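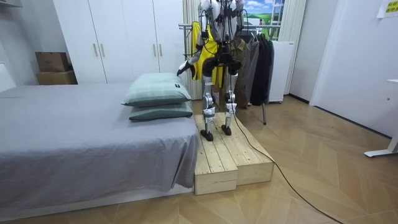
About Skirow

Skirow makes sheets, pillowcases and doona covers in cotton and linen. We cut and sew at our workroom on Escobedo Street, with the shop at the front of the building and the sewing floor behind it. The office is upstairs.

The business started as a mending service for guesthouses. Most of the work was hemming, patching and replacing worn elastic, and most of that elastic had failed at the same point, on the corners. We began making our own fitted sheets with a deeper corner and a wider casing. The guesthouses ordered more of them, and by the second winter we were making more than we mended. We still take in repairs on anything with our label on it, whatever its age.

Our cotton is a plain percale, woven to our order by Standholm. We stock it in eight colours. White and grey are always available and the other six change with the dye lots. Linen comes from a second mill in smaller rolls and sells out sooner, so please ring before making a special trip for it.
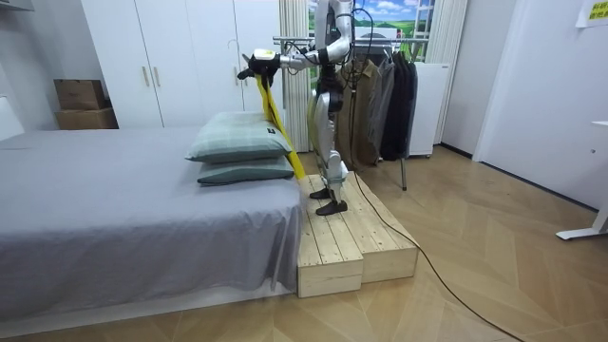 A long yellow strap draped over the edge of the pillows.

Sizes

We make single, king single, double, queen and king as standard. Odd sizes are cut to measure, including caravan beds, bunks and older timber frames. Measure the mattress itself and include the depth at the side. The standard fitted sheet suits mattresses up to 40 cm deep. Made-to-measure orders need a 65 per cent deposit and can't be returned unless we have made an error.

Last year we sewed 3,948 fitted sheets. The workroom can manage about 4,000 with the machines and floor space we have, and we don't plan to move. When the order book is full we close it and put a notice on the home page. 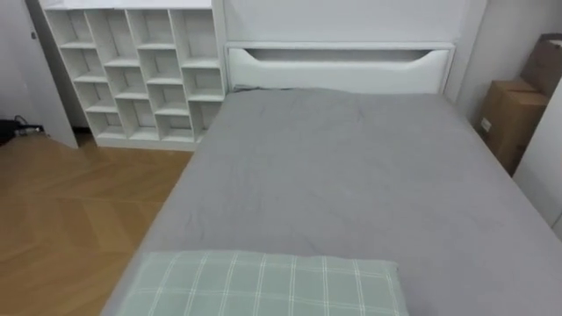

Pillowcases are cut from the ends of the sheeting rolls where the width allows. Colours in the pillowcase range can therefore run a season behind the sheets. Checks and stripes are bought in as finished cloth and aren't repeated once the roll is gone.

Offcuts too small for pillowcases go to Urkex, who shred them for cushion filling. Cardboard tubes are free to collect from the side door.

Visiting and contact

The shop is open Tuesday to Saturday. Parking is at the rear, off the laneway, and there is a ramp at the side door. We will be closed on Fri 25 March for stocktake. Repairs can be left at the counter, washed and dried, with your name and phone number pinned to them.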